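4.2 What people wrote when we let them write

I'll admit I went into the comments expecting a mess. The poll itself was simple enough: we asked readers of Breltari, a weekend magazine site, whether they would keep a wallet full of cash if they knew the owner had cheated his workers out of their pay. We got 2000 votes, and the split is in the table in 4.1. But a yes or no doesn't tell you much about how a person got there, so Kathleen Noonan and I sat down with the 303 comments left under the article and read every one of them, twice.

My first surprise was how many people refused the question. They wanted to know how much cash, or how the finder could know about the cheating, or why we hadn't let them hand the money to the workers. (Fair point! We had talked about that option in May and dropped it to keep the buttons short.) I had coded these as "no answer" on my first pass. Kathleen thought that was lazy of me, and she was right – most of them do lean one way once you read to the end. We recoded them with her rules, which are in the appendix.

The second thing was the headline. When the piece was shared on Skomico, the short version said "Would you rob a crook?", and the replies there got angrier fast. People who came in through the magazine's own page talked about the workers. People who came from the share talked about stealing, and quite a few plainly hadn't opened the article. I don't want to lean too hard on this, as we can't match commenters to voters, but I'd bet the wording did a lot of the pushing. Godinho saw something close to this in his work on reader polls, with a much tamer question.
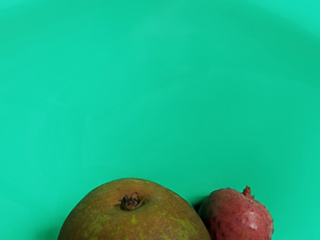
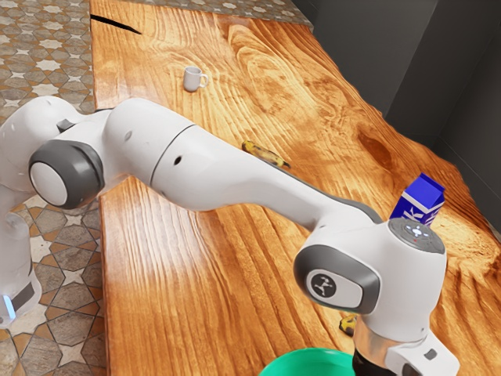

Figure 3. Computer renders. First, a pear next to a smaller reddish-pink fruit; second, a white robot arm over a wooden table with a small mug on it.

4.3 Who changed their mind

Onyekachi Nwosu wrote back to 12 of the commenters and asked them to vote again, this time with the missing option added. Three moved to it right away – the rest stuck with what they had said.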